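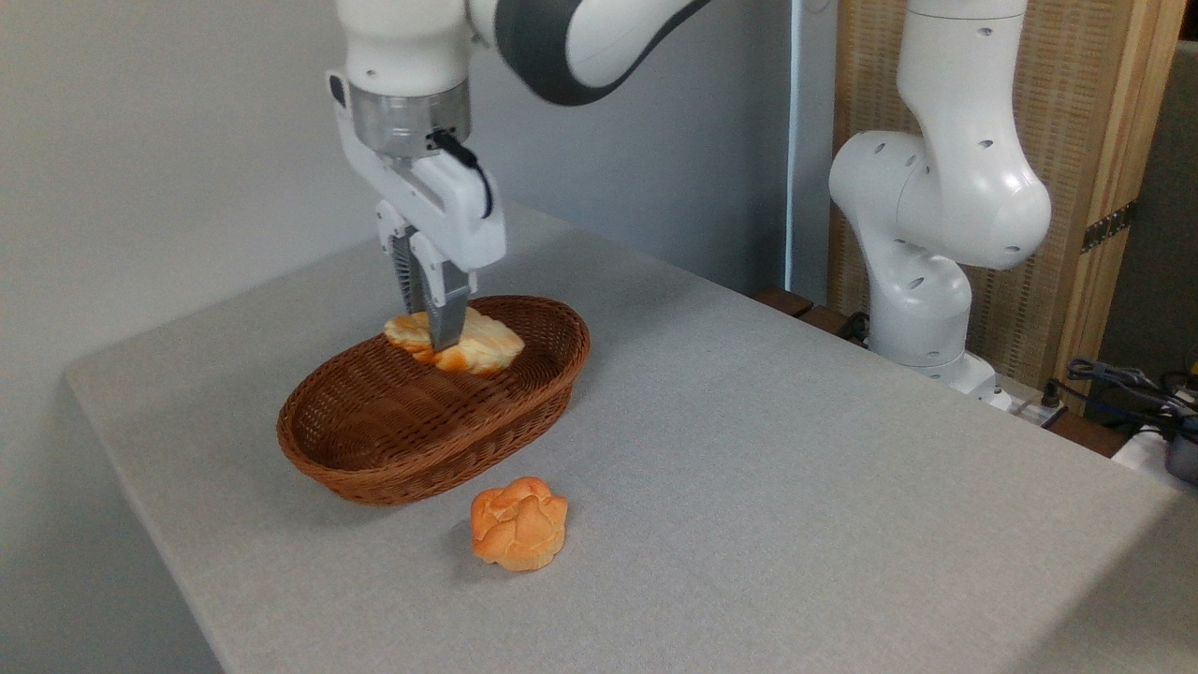
Vulance publishes walking and ferry guides to small islands and is recruiting route checkers for the Temby archipelago guide, second edition. The first edition covered 184 miles of footpath and all scheduled boat crossings. The new one adds Cheetham Island and the north shore trail, and every entry is to be checked on foot before it goes to layout. Food stops are included in the check: for each one, record opening hours, drinking water, card payment, and whether a walker can buy something as basic as a piece of bread outside meal service.

3 min read

Duties

Checkers walk assigned sections in both directions and log distance, surface, signage and shelter in Clovia, our route database. Ferry times are taken from the notice at the dock and compared with the operator's printed timetable. Where the two differ, enter both. Draft text is not required. Corrections to existing text are entered in the comment field, one correction per comment.

Requirements

Applicants must be able to walk up to 15 miles a day on uneven ground with a pack, read a contour map, and work alone. Prior guidebook work is useful but not required. A current first aid certificate must be held by the start date. Applicants supply their own boots, rain gear and phone.

Terms

The fee is $238 per completed section, paid after the section log is accepted. Ferry fares and campsite charges are refunded against receipts. Hotel rooms are covered only on Cheetham Island, where camping is not allowed. Fieldwork starts in July. Sections are assigned in blocks of three, and blocks cannot be split between checkers.

To apply, send a one-page resume and one sample route log to Rodrigo Esteban, field editor. The log should cover a walk of at least five miles and include transit connections at both ends.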